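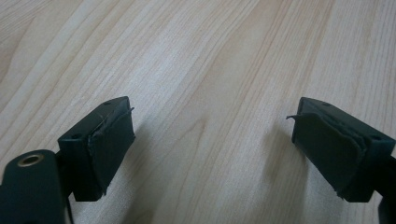
**To:** Kenneth Baird, Cruickshank Fund
**From:** Heather MacLeish, Tadora Reading Room
**Date:** May 8, 2022
**Re:** Tables, second progress report

Kenneth,

You asked for something shorter than the last report, and with fewer opinions about sandpaper. I can promise you the first.

## Where things stand

The tabletops are stripped, sanded and finished, apart from the two that I will come to under "Problems." The old brown varnish is gone. Under it was a pale blond wood with long sweeping grain, which several of our regulars have accused us of buying new. One gentleman who has done his crossword on the same table since before I worked here asked when we were going to bring the real ones back. I showed him the underside, where the old varnish still is, and he has accepted the situation without endorsing it.

The legs are the original legs. Skastari tightened the joints on all of them and replaced the bolts where the threads had given up. The long table by the radiators, which used to travel toward the window over the course of an afternoon, now stays put.

## The finish

Your original letter asked for "a durable surface suitable for public use," and I had taken that to mean something shiny. Skastari talked me out of it. High gloss shows every elbow, and under our ceiling lights it would have been like reading on a skating rink. We went with the Zament oil in the flattest sheen they sell. In daylight it sits somewhere between matte and a very faint satin, and the grain does most of the work.

It has to be said that the samples looked identical to me. I spent most of a morning carrying three little squares of wood from one end of the room to the other, squinting, and then chose the one Skastari had recommended before I started.

The oil went on in thin coats with a day between them. The third coat was an extra, and it was worth it. The first coat raised the grain a little and the surface felt like a cat's tongue until it had been rubbed back. We let everything cure with the windows open, during what was naturally the coldest week of the spring.

## Money

Spending to date on this part of the grant is $3104. That covers:

- Skastari's labor for stripping, sanding and repairs
- Zament oil, pads and a truly unreasonable quantity of rags
- hardware for the legs
- hire of the sander, including the additional weekend

The additional weekend was my doing. I returned the sander on the Friday, pleased with myself, and found the lid of the map table leaning behind the coat rack on the Saturday. Receipts are in the folder I sent to your office, in the order in which I found them.

We saved a bit on chair glides, which I had budgeted for and Cruickshank had already paid for under the flooring grant. Thank you for those. They had been in the supply closet the whole time under a box marked "Easter."

## Problems

**The map table.** This is one of the two unfinished tops. It is made from wider boards than the others and one of them has a slight cup in it, so that a pencil set down at the edge rolls thoughtfully to the middle. Skastari would like to let it rest flat under weights before doing anything drastic. It is currently resting under the bound volumes of the county gazette, and this is the most use anyone has gotten out of them in my time here.

**The small square table.** Stripping revealed a black ring where a plant pot used to live. It has been sanded as far as is sensible. There is a bleaching treatment we could try, or we could put a plant on it. I am leaning toward the plant, but I wanted you to have the choice on paper.

**Height.** We had meant to raise one table for people who prefer to stand. The plan called for 45 inches, and a mock-up made of boards and crates was tried out by anyone who would hold still. At that height I could rest my chin on it. Two of our taller readers were delighted and everybody else asked where the stools were. I would like to bring the figure down to 42 inches, which still gets the tall readers out of their chairs and lets the rest of us see over the top. Please let me know if this needs a formal change to the award or if this paragraph will do.

## How people are using them

The room is noticeably lighter. The old tops drank up whatever the windows gave them, and by late afternoon we used to have every lamp on. Now the lamps on the south side mostly stay off until closing.

There is also a change in behavior that I can't account for. People wipe up after themselves. I have seen a teenager go and find a coaster. I don't expect it to last through exams.

We have put out felt mats for anyone using ink, and there is a new sign about hot drinks. I rewrote it three times to take the sarcasm out. The version on the wall says "Please use a coaster," and it is working at least as well as the longer ones would have.

## Next

Before the end of May I plan to:

1. get the map table out from under the gazette and have Skastari look at it
2. settle the square table, by bleach or by fern
3. have the standing table built, once I hear from you about the height
4. write up the care instructions for whoever opens the room after me, including the part about never using the blue spray

The leftover oil is in the metal cabinet, labeled, with enough for a touch-up coat on the busiest tops next year. I have asked Skastari to show me how to do that myself, and they have agreed, in the tone of people who expect to be called back.

If you want to come and look, mornings are best for the light. Sit at the table by the radiators. And please bring the signed copy of the flooring paperwork with you, as ours seems to have gone out with the rags.

Heather MacLeish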